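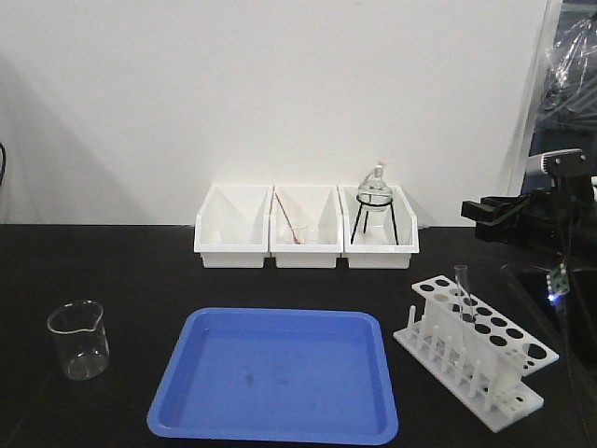
Monday, late. Tea going cold next to me and I don't care, I have to get this down while I still remember the order things happened in.

So the arm stopped dead this morning, in the middle of the glassware job, with a test tube in its fingers and no intention of giving it back. Best fault I've had in months! I know that's a terrible thing to say about a machine I'm supposed to keep running, but we've been having these little hiccups since I came to Hudham, the kind that clear themselves before you can get a look at them, and this one finally stood still long enough for me to catch it.

The job is the plain one. Pick glass out of the bins at the back or off the table, put it in the tray, or put it in the rack. Beakers, tubes, the round flask on its little tripod. I've written pages on the flask already and won't go over it again, except to say that I still hold my breath every time the fingers close on that neck.

I came in early because I wanted to run the long set before the afternoon people needed the bench. The plan was 700 moves over the week, and by Friday night we were well along. Started up, homed fine, everything smooth. I had my coffee on the far counter (not on the bench, I've learned) and I was half reading the Clidico manual for the new gripper fingers. Then the sound went away. You stop hearing the arm after a while, and then you hear it very loudly when it isn't there.

Screen said fault 705. I had never seen 705. I actually said "hello" to it out loud.

The arm was holding over the rack with a tube about a hand's width up, fingers shut, joints locked. No drop, which is the good part. Zovatard, the control program we run, does a proper hold on a fault, it doesn't just let go and sag. I've grumbled about Zovatard in this diary more than about the weather, so let me give it credit tonight. It held that tube as if it had all day.

Then I did something dumb, and I'm writing it down because that's the rule I made for myself. I reached in. The arm was stopped, the tube was right there, and my hand was on its way before my head had any say in it. I got as far as touching the glass. And then I thought, wait, stopped isn't off. The motors were still powered. It was holding a position, and if whatever it was unhappy about had cleared up by itself at that moment, the way those little hiccups always had, it might have picked up right where it left off with my fingers between the tube and the rack.

I took my hand back very slowly, like you'd do with a dog you don't know. Pressed the red button. Heard the brakes click in. Stood there a bit feeling my heart go.

It's not a big arm. It probably would have been a pinch and a broken tube. But a broken tube in a pinched hand is stitches, and I like my hands. So, in capital letters for future me: BUTTON FIRST, THEN HANDS. I also wrote it on a piece of tape and stuck it to the edge of the monitor, where it looks a bit bossy. Good.

Okay, the fun part. 705 in the book is "tool signal lost." That's all the book says. There's no page on what to do about it, just the three words and then it moves on to 706, which is about fans. Tool signal means the line that carries word back from the gripper end, and when it goes quiet the arm assumes the worst and freezes. Sensible of it.

First I blamed the fingers, since they're the new thing. Took the tube out by hand (power off!), put it somewhere safe, and opened and closed the fingers on the test page with nothing in them. Perfect every time. Then I blamed the software, because I always blame the software. I went back through the log and found that 705 had been coming up for weeks. Weeks! Only for a blink each time, too short to trip the stop, so it had been filed as a warning and nobody's screen ever showed it. Those were my hiccups. All that time I'd been telling people it was the network.

I got very excited at this point and forgot lunch.

What the log gives you is the joint positions for every warning, so I copied them out and put them side by side. They were nearly all from the same kind of move. Arm stretched out over the table, wrist turning to line up with the rack, which sits on a slant. Almost none from the bins along the wall, where the wrist hardly turns. I looked at that list and I just knew. It had to be a wire. Something was getting tugged when the wrist rolled.

And of course the thing being tugged would be the little board. We have that small green circuit board hanging by its wires under the gripper, with the blue light on it. It was meant to get a proper mount. I wrote "mount for board" on the whiteboard myself, and it's still up there under a shopping list for gloves and paper towels. The board hangs there and swings a bit when the arm moves, and you get used to it. I think I'd even started to find it sort of cheerful, that blue light bobbing along.

So I put the arm in slow mode, stood well back with the stop button in my hand, and had it do only the wrist roll, over and over, while I watched the light. On, on, on. Nothing. On, on. I was about to give up and go find a sandwich, and then right at the far end of the turn — flick. Off and on again, so quick I wasn't sure. I ran it again, slower. Flick. Same spot. I did a small dance. There was nobody in the room, or I'd have had to explain it.

After that it was just patience. Power off, button in, and I went along the wires with my fingertips. Two of them had gone soft at the same place, just behind where they go into the plug. The outside looked fine on both. When I bent them there they folded over like string, no spring to them at all. The copper inside must have been breaking strand by strand with every roll of the wrist, and this morning the last few finally let go at a bad angle. I cut one open to see, and there it was, a tiny brush of broken ends. I've taped it in here at the bottom of the page because I think it's beautiful.

Making new wires took most of the afternoon. The Sotelo plugs are fussy little things and I ruined 2 of them before I got the knack back. You have to push until you feel it seat, and then push again, because the first click lies. But I made the new set longer, with a loop of slack, and I tied the loop back so that the bend happens over a wide curve and stays away from the plug. That ought to have been done in the first place. The board itself still hangs. I haven't fixed that, and I want it on record that I know I haven't. The mount needs drawing and printing and there are only so many hours, but it's at the top of the whiteboard now, above the gloves.

Ran the wrist roll again for the better part of an hour. Light steady the whole time. Log clean. Then I put a tube back in play and let it do the whole thing, pick, lift, turn, over the rack, down. In it went. I've watched that move so many times that I'd stopped really seeing it, and tonight I thought it was marvelous. All those joints agreeing with each other so that a bit of glass can go in a round hole.

I'm not going to call it cured. An hour isn't a week, and that other wire went bad over weeks. But I do think it's the real cause, and I haven't been able to say that about anything on this bench for a while.

Two things I'm still chewing on. One is the log. A warning that comes up that often should have been shouting at us, and it was sitting in a file where you'd only find it if you already knew to look. I want to add a counter, so that the same warning turning up again and again in a shift puts a yellow bar on the screen. Shouldn't be hard. I might try it tomorrow if the bench is free.

The other is the restart. I checked, after my bit of stupidity, and yes, for the short blinks Zovatard just carries on by itself once the signal is back. For a proper stop like this morning's, it's supposed to wait for someone to press resume. Supposed to. I believe it, but I haven't tested it, and I was half an inch from testing it with my hand. I'm going to test it with a foam block and a long stick, and I'm going to write down what happens. If it moves even a hair without being asked, the whole job stays off until that's sorted, and never mind the 700.

I told the afternoon people about reaching in. Didn't enjoy it. Turns out I'm not the only one who's done it, and we had a good talk, longer than any of the safety talks we've been sat down for. We agreed that the stop button has to come round to the front edge of the table, where you'd have to reach past it to get to the glass. Right now it's off to the side, and it's easy to forget it.

My knees hurt from crouching. Shoulders too. Haven't had dinner. I keep thinking about that flick of the light and grinning.

To bring tomorrow: foam, the long stick, side cutters (mine, not the blunt ones), more Sotelo plugs if there are any left in the drawer, and a sandwich.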